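Nelura Foam Letter Sheets, 200 pieces

I started stocking these last May, after one too many parties where the paper banner gave up before the cake came out.
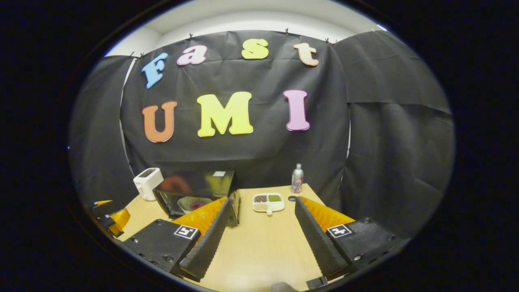
They come on 20 flat sheets and you just press the shapes out with your thumbs -- no scissors, no little blades. I do mine in front of the TV the night before. You get capitals, lowercase and a handful of punctuation, with extra vowels in every pack (I asked Bundcombe for more of the letter E and they listened!).

The backing is peel and stick. It holds well on card, paper and painted board, but I wouldn't put it on wallpaper you're fond of. If you want to use the letters again, leave the backing on and try a dab of poster putty.

Spelling out a long name like Liepiņa? You'll need to add your own little comma under the n. I snip mine from the leftover foam.

Price: $17 a pack, or $22 with the Lokgate storage tin, and the tin really does fit the lot if you stack them flat. Orders go out in two days, a bit longer before graduation season.

Not for kids under three, please.

Page updated Mar 13, 2022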